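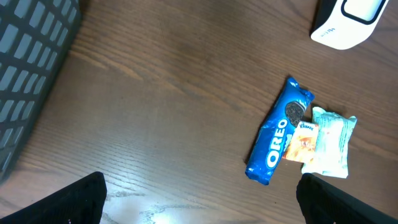 A snack basket works best when it's packed the same way every time. The one on our table at Jotville gets refilled from a shopping bag, and the job takes 10 minutes if you do it in order. These steps are for a plastic basket with open sides, but they'll work for a wire one or a plain bin.

## What you need

- One plastic basket, deep enough that a cookie package can go in without hanging over the rim
- The snacks, still in their wrappers
- A small pack of tissues
- A dry cloth
- A marker

## Before you start

Empty the basket completely. Crumbs and torn corners of wrapper collect in the bottom, and they stay there if you only top things up. Turn the basket over above the trash, tap it, and wipe the inside. If the holes in the sides are sticky, wash it in the sink with dish soap and let it dry before anything goes back in.

Wipe the table too. Salt and grit under a plastic basket will scratch a wood finish, and you'll drag the basket across it more often than you think.

Put the basket on the left if you're right-handed and lay the snacks out on the open part of the table. Leave them flat so you can see every label. Overlapping is fine for small things.

## Check the packages

1. Press each wrapper lightly. A sealed cookie package should hold its shape and not hiss.
2. Look at the crimped ends. A small split there is enough to make cookies go soft.
3. Find the date. Anything with less than 7 days left goes on the counter to be eaten first, and stays out of the basket.
4. Write the month on anything that has no date you can read.

## Pack the basket

1. Start with the long packages. Cookies go in on end or leaning against a side wall, with the name facing out so it can be read through the openings.
2. Put the tissues in next, beside the cookies and low down. They fill the gap and keep the long packages from sliding.
3. Add square and flat packages after that. Hold them by one edge and lower them in. Dropping them from above cracks whatever is inside.
4. Finish with bars, gum and anything small enough to fall through the sides. Ours go in a Trovix zip pouch, which fits upright in a corner.

Stop when you reach the rim. A basket that's heaped up looks generous for an hour and then ends up on the floor.

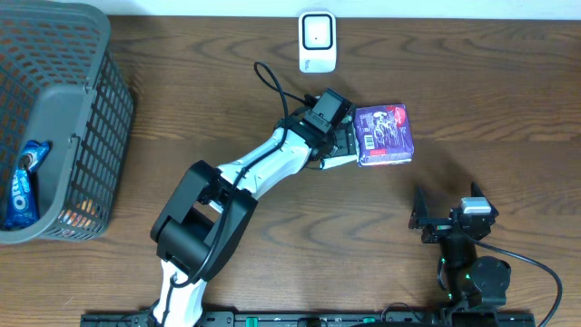
Skesby, March

The same method got used on the wooden table here, and a few notes came out of it.

Square packages are the awkward ones. Stand them up along the wall of the basket where there's room, with the picture side out. If you lay them flat, they cover the cookies and people dig. Digging is how wrappers get torn.

Keep two baskets if more than one room shares the snacks. Pack both at once from the same bag, one item to each in turn - it keeps them even without any sorting afterward.

Don't put chocolate in a basket that sits in the sun. Move the basket or leave the chocolate in a cupboard.

## Refilling

Take everything out again once every 2 weeks and go through the date check. Between times, just add to the back and pull older packages forward. We buy ours at Maldonado, where the multipacks come in a paper sleeve. Take the sleeve off before packing. It blocks the labels and takes up space you could use for another package.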